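5. シミュレーションで手首カメラの認識を設定する

この章では、Valtomanceのシミュレーション環境で、手首カメラの画像から対象物のマスクを作り、把持計画に渡すまでの設定を説明します。実機への接続は第6章にあります。第4章のインストールが終わっていない場合は、先にそちらを完了してください。

5.1 始める前に確認すること

次の項目が用意されていることを確認します。

・Valtomance本体と、認識モジュールOtelが同じマシンに入っていること
・シーンファイルが「scenes」フォルダにあること
・ポート3849が他のプログラムに使われていないこと

ポートを変更したい場合は、設定ファイル「otel.conf」のportの行を書き換えます。書き換えた後は、Otelの再起動が必要です。

注意:第4章で作った設定ファイルを上書きしないでください。作業の前に、別の名前でコピーを保存することをお勧めします。

5.2 シーンを読み込む

1. 端末を二つ開きます。一つはValtomance用、もう一つはOtel用です。
2. 一つ目の端末で「valtomance start --scene kitchen_223」を実行します。
3. 画面の下に「scene ready」と表示されるまで待ちます。初回はテクスチャの変換を行うため、時間がかかります。
4. 二つ目の端末で「otel connect --port 3849」を実行します。
5. 「カメラ」メニューから「wrist」を選びます。手首カメラの映像が右側のパネルに出ます。

映像が黒いままの場合は、光源が読み込まれていない可能性があります。「表示」メニューの「光源の一覧」を開き、少なくとも一つが有効になっていることを確認してください。

5.3 乱数の種と背景を固定する

シーンの背景、小物の位置、光源の向きは、起動するたびに変わります。学習データを作る時には便利ですが、調整の作業では結果を比較できなくなります。調整が終わるまでは値を固定します。

1. 「ランダム化」タブを開きます。
2. 「種を固定」にチェックを入れ、値に3066を入力します。
3. 「背景テクスチャ」と「光源の向き」の両方を「固定」にします。
4. 「適用」を押し、シーンを再読み込みします。

補足:種の値は他の数でもかまいません。ただし、この章のしきい値はすべて3066で調整したものです。違う種を使うと、同じしきい値でもマスクの形が変わります。

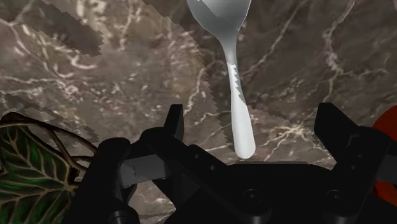 マスクの調整では、対象物の輪郭と影の境界を分けて考える必要があります。Otelの輪郭検出は明るさの差を使いますので、影の端も物の端として拾うことがあります。白いスプーンの柄の左側にある、のこぎりの歯のような暗い部分が典型的な例です。初期設定のままでは、このような場所でマスクの縁が欠けやすくなります。大理石の模様の上にも同じような階段状の影の境界があり、白い筋と重なる背景では候補の領域が増えます。そのため、しきい値を動かす前に、影の品質を先に直してください。

5.4 影の品質を調整する

1. 「描画」タブを開き、「影の解像度」を「低」から「高」に変えます。
2. 「影の境界をぼかす」を有効にします。強さは3から始めてください。
3. 手首カメラのパネルで、対象物の上にある影の境界を拡大して確認します。
4. まだ階段状の形が目立つ場合は、強さを一つずつ上げます。

注意:強さを上げすぎると、グリッパーと対象物が接触する付近の影まで薄くなります。接触の判定に影の情報を使っている場合は、5.6の確認を必ず行ってください。

グラフィックメモリが足りない場合、「高」を選んでも自動で「中」に戻ることがあります。この時、画面には警告が出ません。ログに「shadow fallback」という行がないか調べてください。

5.5 マスクを作る

1. 「認識」タブで「対象物」を選び、名前の欄に「spoon」と入力します。
2. 「自己マスク」を有効にします。この機能は、ロボットのモデルと関節角度から、グリッパーが写る領域を計算して取り除きます。
3. 「プレビュー」を押します。対象物の候補が緑色、取り除かれた領域が灰色で重ねて表示されます。
4. 「最小面積」のスライダーを動かし、背景の細かい候補が消える位置で止めます。
5. 「マスクを保存」を押します。

柄のように細い部分は、最小面積を大きくすると一緒に消えることがあります。その場合は、スライダーを戻し、「つながった領域を結合」を有効にしてから手順4をもう一度行います。

画像の端で対象物が切れている時は、「端に接する対象物を許可」を有効にします。無効の場合、Otelはその候補を捨てて「target not found」を返します。スプーンの先の丸い部分が画面の外に出ている時も、この設定が必要です。

補足:自己マスクの領域がグリッパーとずれている場合は、カメラの取り付け位置の値が正しくありません。認識の設定では直せませんので、第4章の「手首カメラの外部パラメータ」に戻ってください。

5.6 把持計画に渡して確認する

1. 「計画」タブを開き、「マスクの入力元」を「Otel」にします。
2. 「閉じる軸」を表示します。二本の指の間に黄色の線が出ます。
3. 線が対象物のマスクと交わっていることを確認します。
4. 「乾式実行」を押します。計画だけが計算され、アームは動きません。
5. 結果の欄に「plan ok」が出たら、「種を固定」のチェックを外し、5.5のプレビューをもう一度行います。

手首カメラの画像の中で柄が指の間に向いていても、奥行きの方向に離れている場合があります。画像だけで判断しないで、「深度」の値も見てください。深度の値が空の場合、計画は失敗します。

注意:「乾式実行」の隣に「実行」のボタンがあります。シミュレーション内の動作ですが、記録が有効な時は失敗した動作もデータとして保存されます。調整中は記録を無効にしてください。

5.7 よくあるエラー

「connection refused」
ポートの番号が両方の端末で同じか確認します。会社のネットワークでは、管理者の許可が必要なことがあります。

「target not found」
対象物の名前がシーンファイルの名前と一致しているか調べます。大文字と小文字は区別されます。

「mask too small」
最小面積が大きすぎます。5.5の手順4に戻ります。

「stale frame」
画像の時刻が関節角度の時刻より古くなっています。Otelを再起動しても直らない時は、描画の解像度を一段下げてください。

5.8 設定を保存する

「ファイル」メニューから「プロファイルとして保存」を選びます。影の品質、最小面積、自己マスクの設定が一つのファイルに入ります。カメラの外部パラメータは入りませんので、別のマシンに移す時は手でコピーしてください。

この章の手順はEirini Petridisが7月11日に確認しました。5月以前の版では「影の境界をぼかす」の項目が「表示」タブにあります。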